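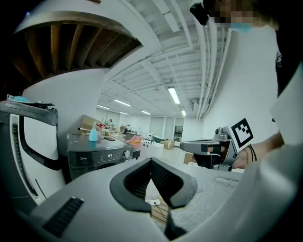 The case against the long fade

Most jazz trio records of the past few years end at least one track with a fade. I think the practice should stop, and my reasons are mostly technical.

A fade is a mixing decision applied to a performance decision. The players in a piano trio negotiate an ending in real time: the drummer thins the ride pattern, the bassist sits on the dominant, the pianist either takes the cue or stretches it. When the engineer pulls the level down across 16 bars, that exchange is still going on, but the listener is losing it a few decibels at a time. The cymbals vanish first on small speakers. The bass survives longest. What remains near the end is a balance the group never played.

Take the Tikkanen trio's album "Lasow." The title track runs 298 seconds, and the fade takes up the last 58 of them. On headphones, with the volume raised, you can hear the bassist move to a new figure just as the signal drops into the noise floor. It is the most interesting idea in the piece. The label, Dradex, lists no alternate take.

The usual defense is that a fade suggests music continuing elsewhere. That works for a groove built on a loop, where nothing is due to happen. It works less well for players whose method is variation. The other defense is practical: the ending fell apart and studio time had run out. I accept this one, though a ragged ending on tape is often worth keeping -- listeners are more tolerant of a late cymbal than producers assume.

The same group's live set from Brollden has no fades at all. Two of the endings are untidy. One stops so abruptly that the audience waits before clapping. I have played that set far more often than the studio album, and the piano on it is slightly out of tune in the upper octave.

Labels could at least print the full, unfaded length in the notes. Reissue producers ask for it constantly, and the session reels usually have it written on the box.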